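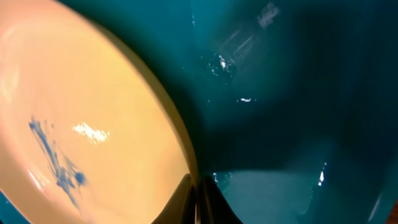
Perla Contreras had marked Jindov's number nine twice before and lost both times. The manager read out the team at half past one and didn't look up from his sheet.

"Contreras and Venkataraman in the middle," he said. "Same as last week."

Venkataraman was lacing her boots. She had played four matches for Gilovberg and hardly spoken in any of them.

"Is she quick?" she asked.

"Quick enough," said Perla. "She goes left. Everyone knows she goes left and she still gets past." 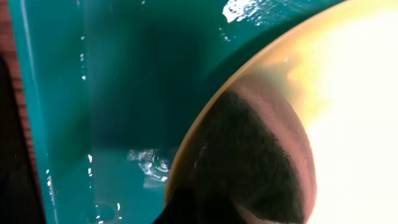 It rained for the whole of the first half. Jindov scored from a corner after seven minutes, a poor goal that came off somebody's knee, and then sat back. The number nine went left. Perla went with her and put the ball into the stand. A few minutes later she did it again.

At the break they were still one down. The manager talked about the wind. Perla ate half a banana and changed her socks.
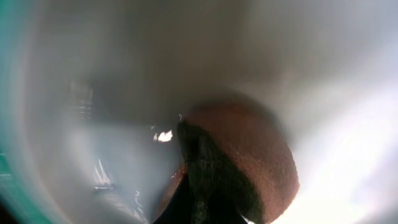

Gilovberg levelled from a free kick, and with three minutes to go Brallel came off the bench and made it 2-1. She ran the wrong way to celebrate -- straight at the Jindov supporters -- and had to be fetched back.

Then the number nine got the ball on the halfway line and went right.

Perla was beaten. She turned and ran, knowing she wouldn't get there, and saw Venkataraman come across and take the ball off her cleanly.
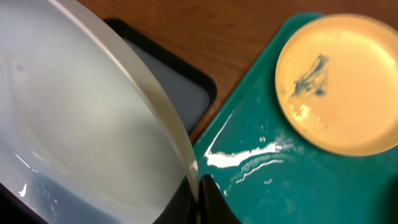 "You said left," Venkataraman said, when the whistle had gone.

"She always has."

They walked in past the dugout. Perla's left boot had split along the side, and the shops in town shut at five.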